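Home | Sets | Spare Letters | Guides | Contact

Gesusell Foam Alphabet – Set-Up Guide
Section 3: The Sorting Plate

May, by Indrek Raudsepp

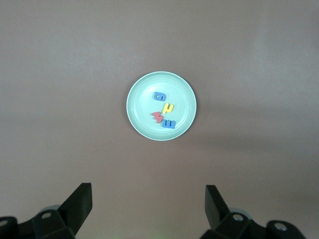

Foam letters on the small round plate.

You have opened the bag, and more than 200 foam letters have found the floor. Welcome to Section 3. The sorting plate brings the problem down to a size an adult can face before breakfast.

1. Clear a patch of table within reach of the smallest player. A plain, flat top is best. Patterned tablecloths swallow letters.

2. Set the plate down rim up. The raised rim stops letters from sliding off when somebody bumps the table, and somebody will.

3. Put a few letters on the plate. Four is plenty for a first round. Drop them in a heap and leave them how they land, sideways or overlapping. Straightening them is the player's job, and doing it yourself is considered cheating in our house.

4. Ask the player to turn each letter until it looks like something. Accept any reasonable answer.

NOTE: Lowercase "m" is the troublemaker of the set. On its side it passes for a 3, and with its humps down it becomes a squared-off "w". The "h" isn't much better and has been mistaken for Greek. If your player insists on Greek, move on to step 5.

5. Sort by color or by letter. Choose one before you start. Changing the rule halfway through a round has ended friendships, including one between two grandparents.

6. Return the letters to the bag and deal the next round. Stop after 8 rounds, or when the first letter goes into a mouth.

CAUTION: Foam letters are not food. Keep the plate away from the table at mealtimes, when it looks far too much like lunch. Don't leave children under 3 alone with the set.

CAUTION: Do not put the letters in the dryer. Wash by hand in lukewarm water, press in a towel and lay flat overnight. A letter that dries folded stays folded.

If a letter goes missing, check under the couch first – then check again on Thursday, when it will have come back out. Replacements are sold singly by the Kelbridge shop. Please tell them which way up you were holding it.

Contact: Gesusell Spare Letters, Kelbridge | © Gesusell | Back to top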